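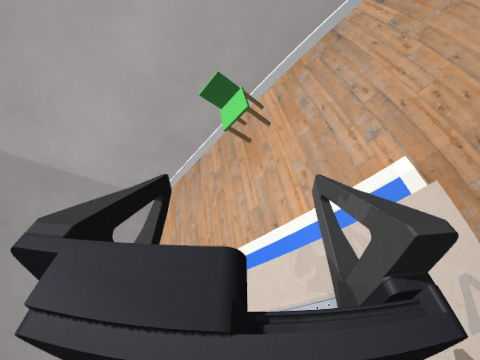 The view from the gripper in one of our simulated rooms, with the green chair beyond the fingers.

Clarnis Robotics Club: Frequently Asked Questions

What does the club do?

We teach a simulated robot arm to find, reach and pick up objects in a rendered room. Members write the control code, run it against a set of practice rooms, and fix what fails. In spring a team of up to six enters the Rurska Challenge, which is run entirely in simulation.

Do I need to know how to program?

No. If you have never programmed, start with the beginner group, which spends its first four sessions on basic Python. If you can already write a loop and a function, you can go straight to the project group.

Is there a real robot?

Not for club use. All of our work is done in the simulator. The school's shop class has its own equipment, and that class is separate from us.

Why does everything in the picture look bent?

The view is very wide, and straight lines curve in it. The floorboards and the baseboard are straight in the room model. Your code has to correct for the curve before it measures anything, and there is a worksheet on this in the Onik folder.

What is Onik?

Onik is our own code library. It loads a room, moves the arm, opens and closes the gripper, and saves a log of each run. Older members maintain it. If you find a bug, write it on the bug sheet with the room number and the steps you took. Please don't fix it in the shared copy yourself.

How many rooms are there?

The practice set has 186. Each has a floor, walls and a few objects, and the objects are moved and turned from room to room. Some chairs are upright and some are tipped over. The competition rooms are not released ahead of time.

What are the flat panels for?

They are there to practice telling a flat thing from a thing with height. A blue stripe or a printed marking can look like an edge to a program that only checks for changes in color. Most first attempts get this wrong, so don't spend a whole session worrying about it.

How is the Rurska Challenge scored?

A team gets 16 attempts, each in a different room. Points are given for reaching the right object, for lifting it, and for setting it down in the marked area. Touching a wall costs points. The full rules are handed out in January – read them before you join the team, especially the part on time limits.

How much practice does the team do?

Last season the team logged more than 2,000 runs before the competition. Most were started at the end of a session and left to finish overnight.

When and where do you meet?

In the Hegyi Room, second floor, from 3:30 to 5:15 p.m. The schedule is posted outside the door. There are no meetings during exam weeks.

Do I need my own laptop?

No, but you can bring one. The simulator runs slowly on older machines. If yours struggles, turn off shadows in the settings and use the small view size. You can also write code at home and run it on a lab computer.

What does it cost?

The club is free. Students on the competition team pay nothing for entry, since the school covers the 200 dollar team fee.

Can I join in the middle of the year?

Yes, for the project group. The beginner group takes new members in September and again in February. The competition team is chosen in January and does not change after that.

Can parents visit?

Yes, at the open session in May. Members show their runs on the big screen and visitors can try driving the gripper with a game controller.

How do I sign up?

Pick up a form at the front office or come to any session. Students under 13 need a parent's signature on the second page.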